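Folding for the machines

I have been meaning to write this since September, when I last managed to post anything, and a few of you have been kind enough to ask in the comments whether I still have a job. I do, thank you, though it isn't quite the one I had. So put the kettle on, this is going to be a long one.

For those who came here for the allotment posts and have no idea what I do all day: I work at Stekthorpe, the laundry on the far side of Jovivville, past the tile warehouse. We do hotel linen, care home laundry and a fair bit of personal clothing, the sort that comes in with a name tape in the collar and has to go back to the right person. There are 77 of us when everyone is in. I started on the sorting belt, moved to the folding tables when my knees began to complain, and there I stayed, quite contentedly, with the radio on and somebody's birthday cake usually going round.

Sheets and towels have been folded by machine for as long as I've been there. Flat things with square corners are easy. You feed them in at one end and out they come in a stack, and apart from the odd jam you can forget the machine is there. Clothes were always ours. A cardigan with a missing button, a nightie with elastic gone at one wrist, a shirt somebody has washed at home for ten years before it ever came to us – each one wants handling a bit differently, and none of us ever thought a machine would manage it. I'm not sure I think so now, but I'm less sure than I was.

What happened was that the management signed up with a firm called Roredex, who make robot arms that fold clothing, or who are trying to. We had a meeting in the canteen with a slide show. I remember the biscuits were better than normal, and the woman next to me whispered that this was a bad sign. We were told that six arms would be going in along the back wall, that the first ones would only be doing T-shirts and plain tops, and that there would be no redundancies in the first year. People heard "in the first year" very loudly.

Then they asked if any of the folders would like to help with the teaching. I put my hand up, partly out of nosiness and partly (I'll be truthful) out of the feeling that if something was going to be taught my job I would like to be the one who taught it, and properly.

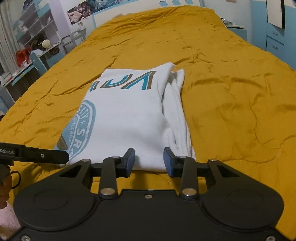

The teaching is done with a tool you hold in your hand. It has two fingers that open and close, the same as the ones the arm has, and you do your folding with that in place of your own fingers while a camera on it records what you're up to. I'd imagined something with wires stuck all over me, or else typing things into a computer, and I was quite relieved. It is simply folding, but with the clumsiest hands you have ever owned.

I can't tell you how humbling the first morning was. I have folded more shirts than I could possibly reckon up, I can do it while arguing about the radio, and there I was chasing a hem about like a child with chopsticks. With your own hands you do so much without knowing. You run a thumb down the seam to find the shoulder. You give the whole thing a little shake so that the sleeves fall where you want them. You smooth with the flat of your palm, and of course there is no palm on these things! Every one of those small habits had to be taken apart and put back together out of pinching and dragging.

Another surprise was where they wanted it done. I'd assumed we would be at our own tables, under our own lights. But Roredex like the folding to be done in all sorts of places, on beds and sofas and kitchen worktops, in bedrooms with a normal amount of clutter, and they were very firm about that. If the machine only ever sees a steel table then it only knows about steel tables, and the first time somebody puts down a coloured cloth it has no idea where the shirt ends. When it was explained to me like that I thought it was rather sensible. My niece learned to drive in one supermarket car park and was the same.

A slippery bedspread is a horror to fold on, by the way. The shirt moves and the cover moves with it, and by the time you've got one side over, you have a ridge running underneath the whole lot. On a table I'd be done and reaching for the next. On a bed I have been known to say things which I hope the camera doesn't pick up.

We did it in blocks, fourteen weeks altogether, on top of ordinary shifts to begin with and then in place of some of them. Three of us from the folding tables went through the whole of it. Some others tried it and went back, and I don't blame them. It is tiring in a different way from the tables. At the tables it's your feet and the small of your back. With the grippers it's your wrists and your forearms, and the concentrating, and you can't chat in the same way. I missed the chat more than I'd expected. Folding was never the most interesting part of folding, if you see what I mean.

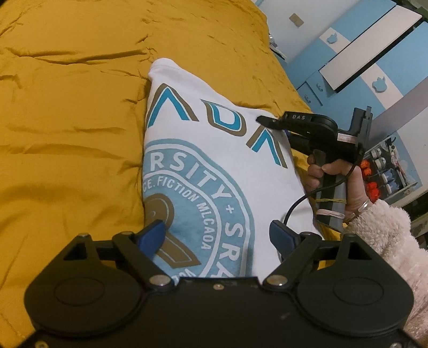

A thing I keep turning over is how much attention I've had to pay to something I stopped noticing years ago. The people at Roredex would ask me why I'd gone in from the left, or why I'd let go and taken hold again a bit further down, and half the time I had to do it over again slowly before I could tell them. I have never in my working life been asked so many questions about what I know. It was flattering, I won't pretend otherwise. There is also something a bit sad about it, that it took a machine wanting the knowledge for anyone to notice we had it. We had new starters for years who were shown a folding board and left to get on.

I said as much at one of the feedback sessions, a bit more sharply than I'd meant to, and to give the management their due something came of it. New people now get a proper fortnight alongside one of us. So the robots have done the humans a good turn there, in a roundabout way.

And the pay, which I know some of you will want to hear about. There's a supplement for the hours you spend demonstrating. It isn't a fortune. What we've asked for, through the union, is that it becomes a proper grade with its own name, so that anyone who goes for a job elsewhere can write it down. At the moment my payslip still says "finishing operative", which covers everything from me to the lad who runs the press. The talks are going on. They have been going on for a good while.

The arms themselves are in now. Of the six, I'd say the ones nearest the door behave best, though I'm told they are identical and it's all in my head. They do plain T-shirts well enough, slowly, and they don't stop for tea. Long sleeves are another matter. A sleeve is such a nuisance of a thing, it's got a mind of its own, and the arm will lay one across beautifully and then catch the cuff on its way back and pull the lot undone. Then it starts again with no embarrassment whatever. I find I root for it, which my husband thinks is very funny considering how I talked about it last spring.

The big customer for all this is Sisodia, who run the care homes up and down our way, and I do have a worry about that. When I fold for the homes I check. I look for the name tape, I spot the stain that hasn't shifted, I notice the cardigan that has got so thin at the elbow that somebody's daughter ought to be told. The arm folds whatever it is given. So there is a new job at the end of the line now, looking things over before they're bagged, and that is where a lot of the old folding crew have gone. It's sitting down, which is a mercy for some, and it's lonelier, which isn't. The stools are set too far apart to talk over the noise. I've brought this up as well. They must be sick of me.
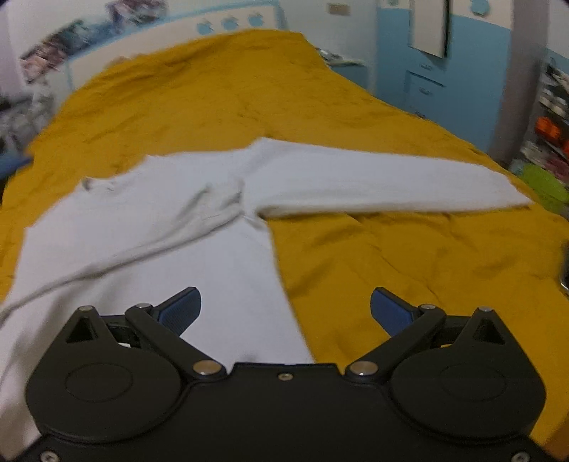
A couple of people have taken the chance to leave, and I want to be fair about that and not make it all sound cosy. They hadn't been pushed, but they could see the tables getting emptier and decided they would sooner go while it was their own idea. One went to the hospital laundry and one has gone into school dinners, and we had a nice do for the pair of them at the pub. But there used to be a whole row of us down that side, and when I walk past it first thing, before the presses have started up, I do feel it.

What else? My wrists are better, thank you to the reader who suggested the warm rice in a sock. I've been taught to hold the gripper closer in to my body and to let the elbow do the travelling, and that has made a great difference. I've also noticed I now fold at home in the gripper's way, pinching the corners and dragging, even with perfectly good hands. I caught myself at it with the pillowcases.

They have asked me to do another block in the new year, on fitted sheets this time. I laughed out loud in the office. I've never met a soul who can fold a fitted sheet, me included – I've always rolled them up and hidden them under the flat ones – and I did tell them so, but apparently my name is already down. If any of you have a method, please leave it in the comments, with as much detail as you can bear to type.

Allotment news next time. The leeks are doing well and the sprouts are a disgrace.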